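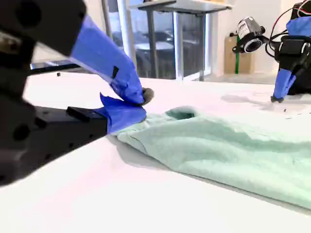 그림 1. 흰 상판 위에 구겨진 연녹색 천. 플리스나 테리 직물로 보임.

# 섬유재료 입문: 파일 직물과 기모 직물

Zinisbridge 섬유과정 강의 노트, 02/05/2023

지난 시간에는 평직, 능직, 수자직의 기본 조직을 다루었다. 이번 노트는 표면에 털이나 고리가 있는 직물과 편물을 다룬다. 겉보기에 비슷한 천이라도 만드는 방법이 다르면 흡수성, 보온성, 세탁 후의 변화가 달라진다. 시험에는 조직도와 용어가 모두 나온다.

## 1. 용어

**파일(pile)**: 바탕 조직에서 수직 방향으로 솟아 있는 실 또는 섬유. 고리 모양 그대로 두면 루프 파일, 고리를 자르면 컷 파일이라고 한다.

**바탕 조직(ground)**: 파일을 붙잡고 있는 직물 또는 편물 부분. 치수 안정성과 인장강도는 대부분 바탕 조직이 결정한다.

**기모(raising, napping)**: 완성된 천의 표면을 침포나 연마재로 긁어 섬유 끝을 끌어내는 가공. 별도의 파일사를 넣지 않는다는 점에서 파일 조직과 구별된다.

**전모(shearing)**: 솟은 섬유를 일정한 길이로 깎는 가공. 벨벳과 벨루어 타월은 표면을 고르게 하려고 전모를 거친다.

교재에 따라 기모 직물을 파일 직물에 포함하기도 한다. 이 과정에서는 둘을 나누어 쓴다.

## 2. 테리 직물

테리 직물은 경사를 두 종류로 나누어 쓴다. 바탕 경사는 장력을 강하게 걸고, 파일 경사는 느슨하게 공급한다. 위사를 몇 올 넣는 동안 바디를 끝까지 치지 않고 간격을 남겨 두었다가, 한 번에 밀어붙이면 느슨한 파일 경사가 고리로 솟아오른다. 바탕 경사는 팽팽하므로 위사가 그 위를 미끄러져 이동한다.

가장 흔한 것은 위사 3올을 한 조로 치는 방식이다. 3올 테리라고 부르며, 앞의 2올을 느슨하게 넣고 마지막 올을 넣은 뒤 세 올을 함께 밀어 넣는다. 조직도를 그릴 때는 느슨한 올과 완전히 치는 올의 위치를 반드시 표시한다. 작년 시험에서 감점이 가장 많았던 부분이다.

고리의 높이는 위사 조와 조 사이의 간격으로 정해진다. 간격을 넓게 잡으면 파일이 길어지고 파일사의 소비량도 늘어난다. 파일사 길이와 바탕 경사 길이의 비를 파일비라고 한다. 파일비가 높을수록 두툼하지만 건조가 느리고 고리가 걸려 빠지기 쉽다.

### 흡수성

테리 직물의 흡수성은 다음 요인의 영향을 받는다.

- 섬유의 종류. 면은 셀룰로스의 수산기가 물과 결합하므로 잘 젖는다. 폴리에스터는 섬유 내부로 물이 거의 들어가지 않고 섬유 사이의 모세관으로만 이동한다.
- 실의 꼬임. 꼬임이 적으면 섬유 사이에 틈이 많아 물을 빨리 받아들인다. 대신 보풀이 많이 빠진다.
- 고리의 밀도와 높이. 표면적을 결정한다.
- 가공제. 실리콘계 유연제는 촉감을 부드럽게 하지만 표면을 소수성으로 만들 수 있다.

새 타월이 물을 잘 빨아들이지 않는 것은 대개 마지막 항목과 관련이 있다. 정련이 부족해 면 왁스가 남아 있는 경우도 같은 현상을 보인다. 세탁을 반복하면 가공제가 빠지면서 흡수 속도가 올라간다.

## 3. 플리스

시중에서 플리스라고 부르는 천은 대부분 폴리에스터 편물에 기모와 전모를 한 것이다. 바탕은 환편기로 짜는 경우가 많다. 공정의 순서는 편성, 염색, 건조, 기모, 전모, 열고정이며 공장에 따라 염색과 기모의 순서를 바꾸기도 한다.

보온성은 섬유 자체의 열전도율보다 섬유 사이에 갇힌 공기층에서 나온다. 그래서 무게가 같아도 부피가 큰 쪽이 따뜻하고, 눌려서 납작해지면 보온성이 떨어진다. 바람이 통하면 갇힌 공기가 교환되므로 방풍층이 없을 때는 실외에서 성능이 크게 낮아진다.

플리스의 약점은 필링이다. 필링은 다음 과정으로 생긴다.

1. 마찰로 섬유 끝이 표면으로 빠져나온다.
2. 빠져나온 섬유가 서로 엉킨다.
3. 엉킨 덩어리가 고정 섬유에 매달린 채 남는다.

면에서는 매달린 섬유가 약해서 덩어리가 떨어져 나가지만, 폴리에스터는 강도가 높아 덩어리가 오래 붙어 있다. 항필링 가공은 섬유의 강도를 낮추거나 섬유 끝을 고정하는 방향으로 한다.

세탁할 때 빠지는 미세섬유도 함께 다룰 문제이다. 기모한 천은 절단된 섬유 끝이 많다. 필라멘트를 그대로 편성한 매끄러운 천과 비교할 때 탈락량이 늘어나는 경향이 있다.

## 4. 육안과 촉감으로 구별하기

실습실에서는 확대경, 핀셋, 해침을 쓴다. 사진만으로 테리와 플리스를 확정하지 않는다. 옅은 색의 천은 그림자가 약해 고리와 기모가 비슷하게 보이며, 구겨져 있을 때는 더 어렵다.

| 항목 | 테리 직물 | 플리스 |
|---|---|---|
| 바탕 | 주로 직물 | 주로 편물 |
| 표면 | 고리 | 섬유 끝 |
| 늘어남 | 적음 | 있음 |
| 자른 가장자리 | 올이 풀림 | 잘 풀리지 않음 |
| 흔한 섬유 | 면 | 폴리에스터 |
| 젖는 속도 | 빠름 | 느림 |

예외가 있다. 편성 테리는 바탕이 편물이므로 늘어나고, 극세사 타월은 폴리에스터와 폴리아미드를 분할한 섬유를 써서 합성섬유인데도 물을 잘 머금는다. 벨루어 타월은 한쪽 면의 고리를 잘라 놓았으므로 반드시 뒷면까지 확인한다.

확인 순서는 다음과 같다.

- 천을 펴고 앞뒷면을 모두 본다.
- 가장자리에서 실 한 올을 뽑아 본다. 직물이면 곧은 올이 나오고, 편물이면 구불구불한 실이 나온다.
- 경사 방향과 위사 방향으로 각각 당겨 본다.
- 물을 한 방울 떨어뜨리고 표면에서 사라질 때까지의 시간을 잰다.
- 필요하면 섬유 몇 가닥을 뽑아 현미경으로 본다. 면은 납작하고 꼬인 리본 모양이다.

연소 시험은 조교가 있을 때만 한다. 폴리에스터는 녹으면서 방울이 떨어지므로 손에 들고 태우지 않는다.

## 5. 수축과 치수 변화

수축은 이완 수축과 팽윤 수축으로 나누어 설명한다. 이완 수축은 제직과 가공 중에 늘어난 상태로 고정된 천이 물속에서 원래 길이로 돌아가면서 생긴다. 팽윤 수축은 섬유가 물을 흡수해 굵어지고, 굵어진 실을 감싸기 위해 상대편 실이 더 많이 굽으면서 생긴다.

테리 직물은 바탕 경사의 장력이 높아 길이 방향의 수축이 크게 나오는 편이다. Hamstead 실습실의 면 타월 시료는 첫 세탁에서 길이 방향으로 약 10% 줄었다. 폭 방향의 변화는 그보다 작았다. 테두리의 평직 띠와 파일 부분의 수축률이 다르면 테두리가 물결 모양으로 운다.

수축률은 (세탁 전 길이 - 세탁 후 길이) ÷ 세탁 전 길이 × 100으로 계산한다. 기준선은 천의 끝에서 떨어진 곳에 표시하고, 측정할 때 손으로 당기지 않는다. 세탁 후에는 평평하게 널어 말린 뒤 표준 상태에서 조습한다.

## 6. 과제

시료는 Fothergill 세트와 Fladinov 세트 가운데 하나를 골라 쓴다. 두 세트를 섞어 쓰지 않는다. 보고서에는 다음을 적는다.

- 시료 번호와 앞뒷면의 구분
- 바탕 조직과 표면의 종류
- 3올 테리로 판정한 시료의 조직도
- 물방울 시험 결과와 측정 조건
- 판정이 어려운 시료가 있으면 그 이유

과제는 10점 만점이다. 조직도를 손으로 그려도 되지만 모눈종이를 쓴다. 시료 조각은 보고서에 붙이지 말고 봉투에 넣어 반납한다.

다음 시간의 주제는 벨벳과 코듀로이이다. 위파일과 경파일의 차이를 교재에서 미리 읽어 온다. 염색 견뢰도는 September 학기로 넘긴다.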